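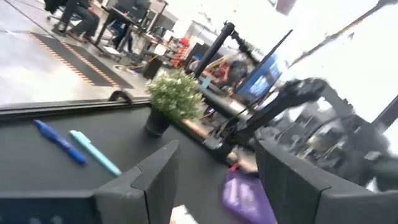 cervillewalker
Member, Schools & Kids board

School won't let my 9 year old walk home. Can they do that?

Hi all, typing this in the pickup line so sorry for the mess. We live in Cerville, two blocks from Woluvau Elementary. One street to cross (Ferrand, has a light and a crossing guard until 3:15). My daughter is nine, she walked home all last year and most of this fall. No problems.

Then in February we get a letter. New dismissal policy, no student under 12 leaves the building without an approved adult. And approved means you are in the Grenari app with a photo and a pickup code. No code, kid goes back to the office and waits. Walkers are just gone as a category. It's a K-5 school so that's basically every kid in the building. The fifth graders are mad and I don't blame them.

I called the office. They said it's district policy. Called the district, they said it's up to each building. Nobody could send me the thing in writing except the same letter again. When I asked what happened to make them change it I got "we take safety very seriously."

Meanwhile the car line now backs up past the light, so the crossing is worse then it was before. I work until 4 most days. So I'm supposed to pay for aftercare so she can not walk two blocks??

Things I want to know:
– can a school just decide this, or does it have to be voted on
– can I sign something saying I'm responsible once she's out the door
– has anyone gotten one of these rolled back without becoming That Parent

Not looking for a lecture on whether nine is old enough. She's fine. Thanks

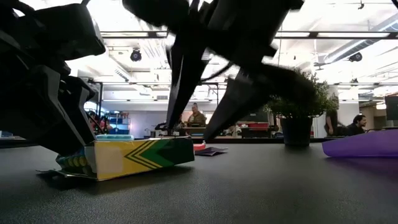
ferrandside
Depends on your state and I'm not a lawyer. But the first thing is get the policy number. Every board policy has one, ours are all on the district site under the board tab, buried. If the only thing that exists is a letter from the principal then it's a building procedure, and the principal can change it tomorrow, or make an exception for you tomorrow. If there's a real board policy behind it, read the exact words. Ours said students "shall be released to a parent or as directed by a parent in writing." As directed in writing! The school had been telling everyone for two years it meant adults only. It did not.

So write a letter. Paper, signed, dated. Say you direct the school to release your child at dismissal to walk home, say which route, keep it short. Ask them to answer in writing. Don't do it by phone, phone calls vanish.

Don't argue about freedom or how you grew up. I did that in my first email and got a very chilly reply.

toomanylunchboxes
just put a neighbor in the app as the approved adult and have them meet her at the door and let her go?? thats what everybody at ours does. school doesn't care once theyre off the steps

grenarihater
Please don't do the fake neighbor thing, somebody at our school did and it turned into a whole meeting, and the neighbor got a talking to as well.

We went through this two years ago. Small school, 175 kids. Same app. The rule came in bundled with the app – the setup had a default where every kid needs a named adult, and whoever did it for our school left the default on and then a letter got written to match. No vote, no hearing, no incident. Took me a month of asking to find that out. So ask who chose that setting. Ask if there is a "walker" or "self release" box. There was one in ours, turned off.

What worked for us, in order. Wrote the letter like ferrandside says. Got a no. Asked for the no in writing with the policy it was based on. Got silence. Then signed up for public comment at the board meeting, ours are on a Thursday, you get a couple of minutes and they have to sit there and listen. 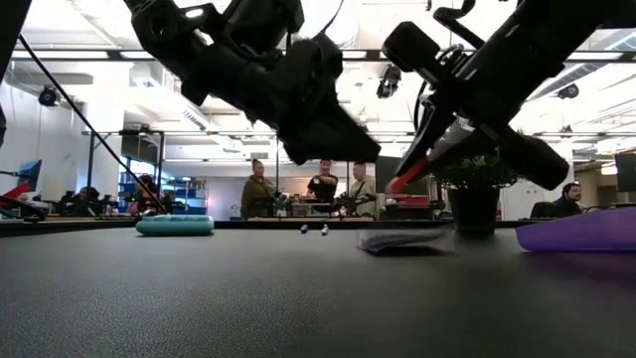
Bring other parents if you can but don't wait on them. I had two. A district over they did a petition and got 3,627 names and it went nowhere, it asked for "common sense" and the board said sure, we all support common sense. We asked for one thing: a permission form for walkers, grades 3 and up, good for the year. They could say yes to that without anyone looking wrong. It was on the agenda the next month and it passed.

Our form is half a page. Parent name, kid name, route, signature, and a line that says the school's responsibility ends at the door. They did put in that walkers wait 100 yards back from the bus loop untill the buses clear, kind of silly, it's most of the way to my house. I let that one go.

Also look at your attendance stuff while you're at it. Ours tried to mark a kid as "late pickup" for sitting in the office when the whole reason she was in there was the rule. Three of those and you get a letter home. Get those taken off her record now, don't leave it for June.

Good luck, post what they say about the policy number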